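Search this site Go

Zukano kicking tee review: a full season with it

31/10/2021
3 min read

I bought the Zukano tee in August, right before our rec league started up, and I've put about 400 field goal tries on it by now. My old Fistden block had a chunk missing from one corner, so I was overdue!

First thing I noticed is how low it sits. You get the ball tilted maybe a hair forward and it stays there, even with a decent crosswind. On the Fistden I'd be jogging back to reset the ball every third kick, and my leg would go cold (and so would my mood). With this one I can get through a set of 18 without stopping much at all.

Distance? I didn't gain any. My leg is my leg — I'm good from 40 yards on a nice day, and the tee didn't change that. What did change is my kickoffs, which come off higher and give our coverage guys a chance to get down there.

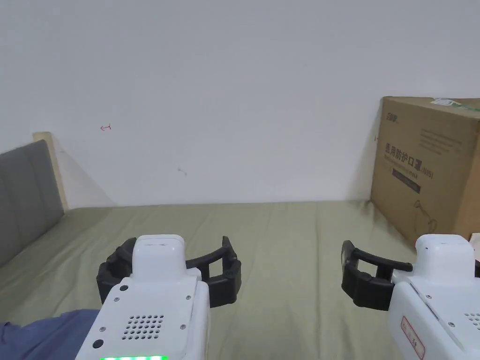 The rubber feet are my one real gripe. They're fine on turf, but on wet grass the whole thing slides a little when you plant close to it. The Groltar tee has short spikes and grips way better, though it costs more and I hate how tall it is. If your home field is real grass, I'd probably go that way.

It also comes with a mesh bag, and the drawstring on mine pulled out in the second week. I keep the tee in a sock now.

Would I buy it again? Yep, and I already got a second one for the team bag.

Related
Bittencourt receiver gloves, two seasons in
Groltar vs. Fistden: practice footballs
Mouthguards for people who hate mouthguards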